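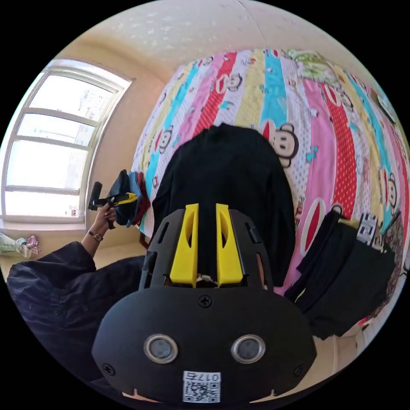

Running for the Ondbridge town council was never the plan, the new candidate for the Kerngate ward told us in January, over tea in the back room of Kulto. She had come to the café to complain about the bus, and left with 66 signatures on a napkin and two sheets of paper.

"I wanted only that the number 4 stops again at the health centre," she said. "Then people asked me who will say this in the council, and I had no answer for them."

She has lived in Kerngate for eleven years and asked us not to print her name before the nomination papers are accepted. The ward has one seat. At the last election it was decided by 40 votes, and fewer than half of the residents went to the polling station.

Her programme is short. She wants the bus stop back, longer opening hours at the library, and council letters in more than one language. About the plan for 300 new flats beside the river Tam she is more careful. "I am not against flats – my own son is looking for one. But I have read the papers twice, and I did not find where the children will go to school."

Does she expect to win? She laughed and poured more tea. The other side has posters already, she said, and she has a bicycle.

In the evenings she goes from door to door, usually between five and seven. Some people want to speak about drains, others about their parents. "One man kept me on the step for an hour, and he told me at the end that he votes in another ward. I wrote down his drain also."

Nominations close at four in the afternoon on the last day of the month.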